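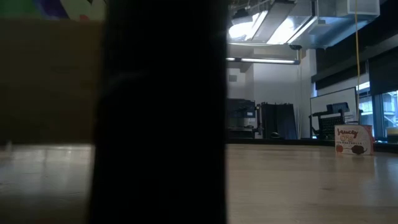
Hòa Kiều wanted to know if the arm is in the planner's collision model at all, or only the table. The full post follows.

**Object pose drops out when the arm crosses the fixed camera**

Posted by Trinh Sầm

We run Votholm for perception with a fixed camera at table height. When a link passes close to the lens, the tracker loses the meatballs box and the planner clears it from the world. The next plan then goes straight through where the box was. The pose timeout is set to 200 ms. I tried 800 and it still happens on slow moves. Is there a setting for this, or do I need a second camera?

---

**Hiếu Chu**

Don't fix it with the timeout. Separate "not seen" from "not there." Render the arm from the joint states into the camera view, grow that mask by a few pixels, and check it against the last known pose:

- If the mask covers the object, hold the pose and raise its uncertainty.
- If the mask is clear and there's still no detection, let it expire as usual.

Subscribe to `joint_states` with the same clock as the images. Ours were off by 80 ms and the mask trailed the arm. Also check your near clip plane. A link very close to the lens can get clipped out of the render, and then the mask has a hole in it.

---

**Kiều Lý**

I just set the timeout to 2,000 and it's fine for me. My objects don't move though.

---

**Trinh Sầm**

The mask works. Near clip was the problem on my first try. To Hòa: yes, the arm is in the model, but it was never used for visibility. Still seeing one dropout when the gripper opens, so I'll post that separately.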